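In defense of the tray

My grandmother served everything on a tray. Toast came on a tray. A single glass of water came on a tray, carried down a long hallway as if it were the crown jewels. I thought this was the silliest habit a person could have, and I told her so when I was old enough to be rude, and she kept right on doing it.

I now own 2 trays and I'm shopping for another, so you can guess where this is headed.

What changed my mind was moving into an apartment where the kitchen is at one end and the only table worth sitting at is at the other. Breakfast used to take me four trips. Bowl, then spoon, then back for the coffee, then back again for whatever I'd forgotten (always the napkin). By the time I sat down the cereal had given up. One morning I loaded the whole business onto an old baking sheet and walked it over in one go, and I felt like a genius, and then I felt like my grandmother.

A baking sheet isn't a tray, though, and I'll argue that with anybody. It's too shallow and too loud. Put a mug down on one and the whole thing rings. A proper tray has a bit of a rim so nothing skates off when you turn a corner, and rounded corners so you can wipe it out without chasing crumbs into a seam. Color matters too. I know people who'll only buy plain black ones, and those people can have them! I want something soft and a little cheerful at seven in the morning.
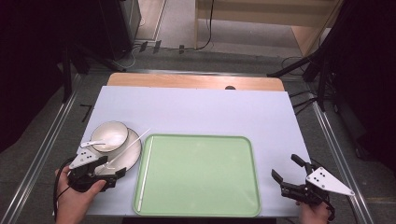
WAMITZ, January – Pale mint green, in other words. Put a tray that color next to a white bowl with a thin black rim and I'm ready to sit down and eat, even with nothing in the bowl but a spoon. I'm also a sucker for a bowl that sits on its own plate. It looks fussy, I know, and it's one more thing to wash, but the plate gives you somewhere to park the spoon when you're done, and it catches the drip that would otherwise end up on your sleeve.

My neighbor Teodor Kvam thinks all of this is nonsense. He eats standing at the counter, straight out of the pot if he can get away with it, and he says a tray is just a second table you have to carry around. We've been having this argument since he moved in. His best point is storage. Trays are big and flat and there's never a good spot for them, so they end up wedged beside the fridge, where they slide down and scare you in the middle of the night. Fine, he can have that one. Mine live upright behind the bread box and I've made my peace with it.

His other point is that trays make you lazy about the table itself, and there I think he's got it backwards. I set things out more carefully on a tray than I ever did on bare wood. There's an edge, so you start arranging. The bowl goes on the left for me, spoon handle pointing at my hand, and the cup goes wherever it won't get elbowed. It takes no time at all and it makes a plain bowl of oatmeal feel like somebody was expecting me.

If you're buying one, carry it around the store for a minute first, with something on it if they'll let you. I bought my big one at Sondum after doing two laps past the lamps with a candle on board, and I'd do it again. The small one I picked without trying it, and it's too narrow for a plate and a mug together, so it mostly holds mail.

Teodor is coming over for soup tomorrow night. He's getting his on a tray.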